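Why Do Wooden Blocks Go Clunk? (And Other Block Questions)

Posted 3/24/19 on the Costo Kids page

I have a confession to make. I am a grown-up and I still play with blocks. I've got a big tub of them under my desk, and when I'm stuck on what to write next I tip them out and build something wobbly. My favourite so far was a tower I named Tosusness, which stood for one whole lunchtime and then fell into my soup.

So today I want to talk about plain old wooden blocks. Just the brick-shaped ones, with no wheels and no magnets and no bumps on top. You might think there isn't much to say about them. Oh, there is!

Let's start with the shape. Grab a block if you've got one handy (a little box from the pantry works too). Brick-shaped things have six flat sides, which are called faces. Run your finger along the place where two faces meet and you're touching an edge. There are 12 of those. The pointy bits are corners, and there are eight. Grown-ups who love maths call this shape a rectangular prism, and if you say that at dinner somebody will probably be impressed.

Now drop your block from just above the carpet. It will nearly always settle on one of its big faces. Try standing it on its smallest end and then give the table a tiny bump. Over it goes! A block lying down has a wide bottom and its weight is nice and low, so it takes a big push to tip it. A block standing up has a skinny bottom and its weight is up high. Even a sneeze can do it. My sneezes can, anyway.

What happens when you tip out a few at once? They go every which way. One might end up nearly straight, the next one slants off to the side, and another slides until it finds a wall.

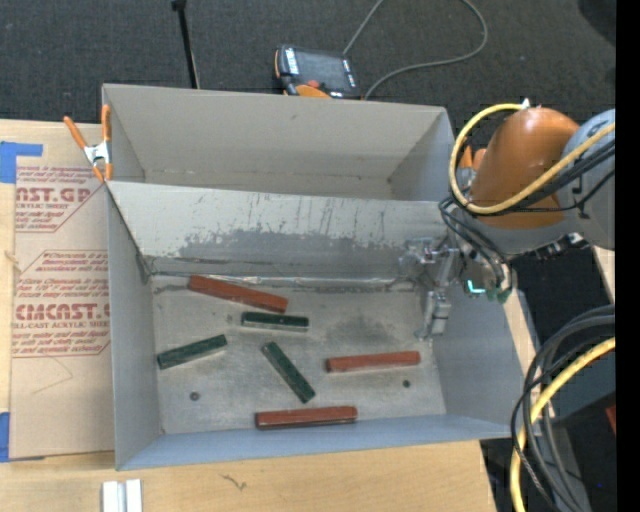

I like to look at blocks for a minute before I pick any up, and play a sorting game in my head. If all the blocks are the same shape, I can't sort by shape, so I have to find something else. Colour is the easy one. Reds go in one bunch and greens in another. But then I could ask which blocks are pointing nearly the same way, or which ones are closest to a wall, and now my bunches are all mixed up again. Same blocks, different bunches! Scientists do this all the time with beetles and shells and rocks. They choose one thing to look for, sort everything by it, then choose another and start over.

Colour can be sneaky, too. Some people's eyes find red and green hard to tell apart, so a red block and a green block might look a lot alike to them. If you have a friend like that, you could sort by something else, or put a sticker on all the blocks of one colour.

Okay, back to the clunk. When two wooden blocks bump, they both shake a tiny bit, far too fast for you to see. That shaking is called vibrating. It pushes on the air, the air carries the push along to your ear, and you hear clunk. What's underneath matters as well. On carpet you get a soft little thud, and on a hard floor you get a racket that brings your mum in from the other room.

Different woods make different sounds. I have an old set from a toyshop called Eyvindsson that sounds like somebody knocking on a door, and a newer set called Esora that goes tick, tick, tick. I like the door-knocking ones best.

Want to try something? Take 5 blocks, all the same size. Put one flat on the table. Put the next on top, but slide it so it pokes out a little over the end. Keep going up like that, each block poking out a little more, and see how far you can lean before the whole thing comes down. Then do it again, and this time make the bottom ones poke out only a tiny bit and save the big pokes for the top. You should be able to lean quite a lot farther. I spent most of one rainy December afternoon on this and completely forgot about my cup of tea.

If you get a really good leaner, draw it before it falls over. Write down how far it poked out, and measure from the end of the bottom block, the way I do, so we can compare!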